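Notes > Work diary > Gripper software
Search this diary

9th March

In before eight. Lekar had run the overnight training job and it finished, which makes two in a row. Loss looked fine. I have stopped reading much into the loss.

Spent the first hour on the timestamp problem. The two hand-held grippers and the head camera each keep their own clock, and the recorder lines them up when a session starts and then leaves them alone. Over a short take that does no harm. Over a long one the left gripper drifts, and by the end the finger width is 27 milliseconds behind the picture. For picking up a block you would not care. For cloth it matters, as the policy learns to close after the fold has moved on. I changed the aligner to fit a line through the whole take, and reran it on the old August set to check I had not broken anything. 832 takes went through and the rest were rejected for missing frames, the same ones as before.

Then the cap task. We have 252 takes of it now, all in black, and the planner still picks bad grasp points on it. The segmentation treats the cap as one dark lump. It finds the outline well enough against the pale table but has no idea where the brim stops and the crown starts. I went through the depth as well and that is poor too, with big holes in the folds.
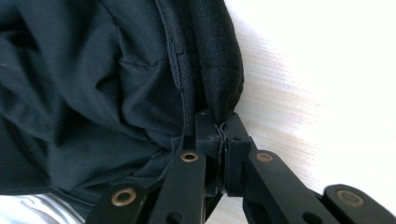
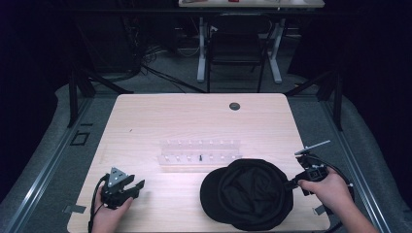

Black cloth at the fingertips in one, the cap on the table by the peg rack in the other.

Is it worth having the wrist view and the head view both feeding the policy, when one of them is nearly always blocked?

The two views are blocked at different times, so keeping both is worth the extra training time, provided the clocks agree.

After lunch I wrote a small filter for the grasp planner. It throws out any candidate where more than half the depth patch is missing, and scores the rest by how sharply the surface bends. Seams and edges come out high, flat cloth comes out low. On the replay it chose an edge more often than the old version did. It also got slower, and I think that is my nested loop. Left a note in the code to sort it out.

Lulach, the control box, dropped its connection twice in the afternoon. The log has error 983 both times, the watchdog one. I put the loop rate down a notch and it stayed up until I left, but I don't trust that as a fix. The Ní Bhriain driver is two versions behind and I have been putting off the update because it changes the units for finger force.

Email from Sostville asking for the export format again. Sent them the same page as last time.

Tomorrow: update the driver on the spare machine first, rewrite the loop, and retrain the cap policy with the new alignment. Need more disk before any of that. Deleted the old checkpoints from the shared drive and got a bit back.

Left at ten past six.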